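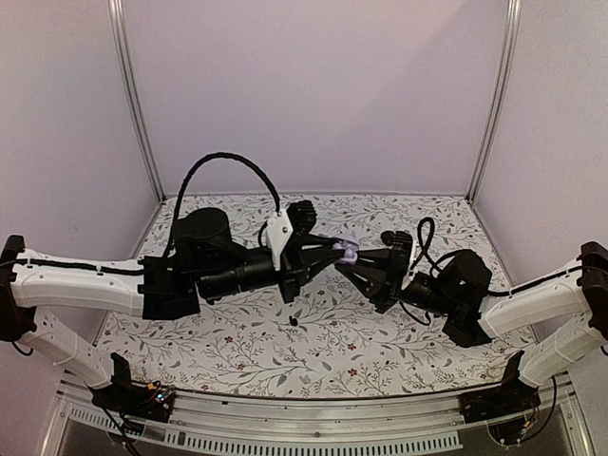
Saturday, half past six, kitchen table. The Kulach cells have been in for a whole week now and I said I would write down how it has gone before I forget what it was like before. We had 40 of us on the packing benches at Bokby in the spring. There are fewer on them now, and four of us have been moved across to mind the cells. I spent most of today beside the one with the flowered cloth on its floor, the vines and little reddish flowers, while its two arms came in from the front corners to a small lavender piece in the middle, one gripper on either side. I used to do that with my thumbs and not think about it.

The lavender ones are awkward, being lumpy, and they were always the pieces new starters dropped. Zodwa Nkuna taught me to turn them before passing them on. She is shift lead for the cells now and had two days' training at Kedcombe, where the arms were set up. The rest of us had a morning and a folder.

What I do now is stand. I fill the tray, clear the stops and write the time of each stop on the sheet. My wrists have not hurt since Tuesday. My feet have, and I've asked for a mat. Zodwa says a mat has to go through the same form as a new chair, so I filled in the form.

The count at the end of the shift was 354 for my cell. On the bench I would have done more than that by dinner, and said so, and was told the cells will be left running through the evening with one person across all of them. That person will be on a late shift. They haven't said who. I put my name down as a no, on account of Mum.

It's quieter than I expected in one way and worse in another. The motors don't make much noise but we are too far apart to talk. On the benches you could go a whole morning on somebody's kitchen extension. Today I spoke to Zodwa four times and three of those were about stops. At break everyone still sat in the old places, bench two by the window, bench three by the machine that takes your money.

Pay stays the same until September. After that there's a new grade, cell operator, and we have to be signed off for it – 90 minutes with an assessor and a written sheet. I don't mind the practical. I haven't sat a written anything since school. Zodwa has offered to go through the folder with me at hers on Sunday and I've said yes.

Late bus again, so I walked from the roundabout. Need to ring the dentist. Need to find out if the overtime from the changeover week is on this slip or the next, as it should be on this one and I can't see it.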